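Tips for a home campaign room (from someone who has run four)

Every election I swear I won't hand over the back room again, and every election there I am in January, up to my ears in leaflets! So, a few things I've picked up.

Sort leaflets by street before you bundle them. I do bundles of 60 with a wide rubber band, and the street name goes on a sticky note tucked under it. Thin bands snap and curl the corners.

Canvass sheets want a clipboard each and a pencil on a string. Biros give up in the drizzle (Atstead has plenty of that), and then you're guessing who said "maybe".
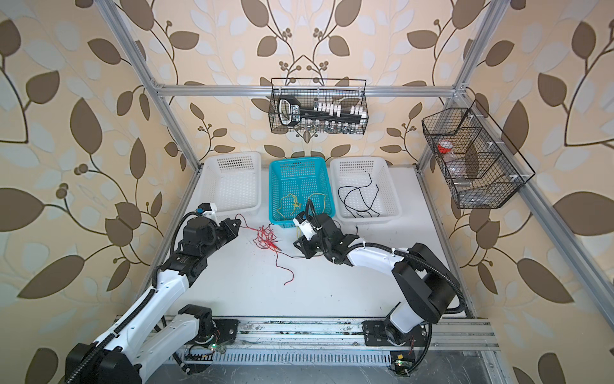 Posters keep best flat under the spare bed with a sheet of card on top. If they've been rolled, roll them the other way overnight and they'll behave by morning.

For garden stakes, soak the muddy ends in a bucket for 30 minutes and scrub with an old washing-up brush. Dry them standing up or they'll warp – I lost 35 that way.

Chargers and leads are my weak spot. Irina Moldovan taught me to wind each one over and under instead of round my elbow, and a bread bag tie holds it nicely. 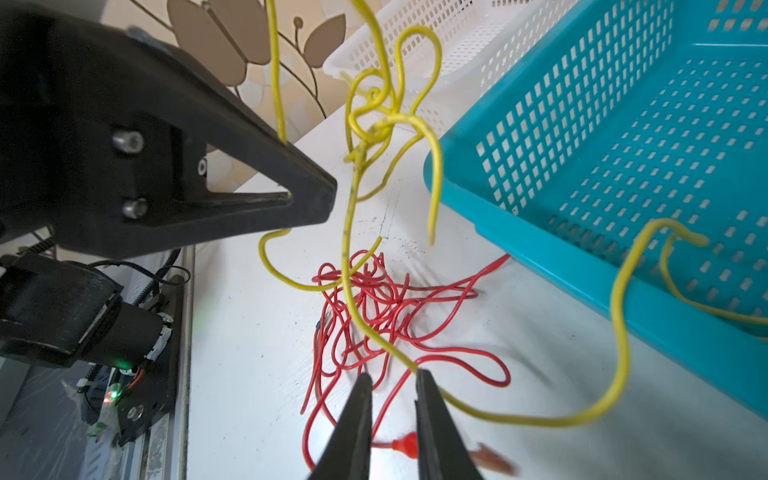 Yellow wire, running upwards.

Old rosettes come up lovely with a cool iron through a tea towel. Do the tails first.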